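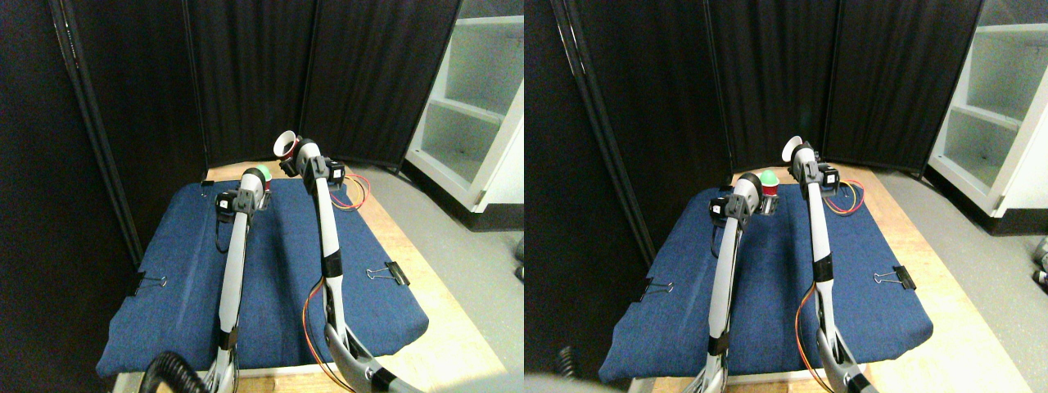

Search threads Search
Advanced

Spot maps vs. rate per vehicle for ranking intersections

gridlock_pe
Our county is redoing its high-crash list and I would like opinions on method. The current list comes straight off a spot map: count the reported crashes at each intersection, sort, take the top of the list. The Plirkham corridor wins every time because it carries most of the traffic in the county. I want to move to crashes per entering vehicle. The supervisor thinks the public will not follow it. Has anyone made the switch and regretted it?

tangent_offset
We switched. The regret came from the low-volume end. A rural stop-controlled crossing with 400 entering vehicles a day and 2 crashes in a year goes to the top of the sheet, ahead of signals that put people in the hospital every month. Set a minimum volume or a minimum crash count before you rank anything.

gridlock_pe
What did you use for the floor?

tangent_offset
1,000 entering vehicles a day. It was picked by looking at where the ranking stopped jumping from year to year. I would not defend it as theory.

Dratau
I disagree with the floor. You are throwing away the rural fatals, and those are the ones with no lighting and a posted speed nobody should be crossing against from a stop. Rate is the wrong tool at both ends. Crashes do not rise in a straight line with volume, so dividing by volume makes busy sites look safer than they are and quiet sites look worse. Fit a curve for each site type, compare observed to expected, and weight the two. The method is well documented and runs in a spreadsheet.

tangent_offset
It runs in a spreadsheet if you have enough sites of each type to fit the curve. We did not. Borrowed curves from another state need a local calibration factor, and ours moved every time a year of data was added.

Dratau
Then calibrate on several years together. A factor that moves with each year is telling you the sample is too small, and the raw rate from the same sample is no better.

left_on_flashing
Before any of this, check where the dots are. We audited 500 report forms and a good share of the rear-end crashes had been coded to the nearest named intersection when they happened well up the approach, in the queue. Two signals on Grullinus Road were trading crashes depending on which one the officer wrote down. No ranking method fixes that.

gridlock_pe
Did you recode by hand?

left_on_flashing
By hand, from the diagram and narrative. Slow. We wrote down one rule for the distance upstream and stuck to it, including where it looked silly – otherwise each reviewer makes up their own.

mph_minus_5
Also ask whether the reporting threshold changed. When the dollar amount for property damage goes up, the minor crashes drop out of the file and every site appears to improve. We rank on injury crashes only for that reason.

Dratau
Injury only is fine for trend. For picking sites it makes thin counts thinner. I would keep property damage in and weight by severity.

mph_minus_5
Severity weights let one fatal crash carry a site for as long as it stays in the window. We had a driver with a medical emergency leave the road at Aryee Street and the intersection sat near the top of the list until that year aged out. There was nothing there to fix.

Dratau
Cap it. Use one weight for fatal and serious injury combined. The difference between the two is often a seat belt and has little to do with the geometry.

gridlock_pe
Useful. Current plan: recode the approach crashes first, run observed against expected with fatal and serious combined, and keep the spot map as the sheet the public sees. The rural sites go on a separate list reviewed by road segment, so I do not need a floor.

tangent_offset
A separate list works if it has its own money. Ours did not, and it was never opened after March.

left_on_flashing
Post the upstream distance you settle on. I would like to compare it with ours.

This site uses cookies to keep you logged in and to measure traffic. By continuing to browse you accept our use of cookies. Accept Settings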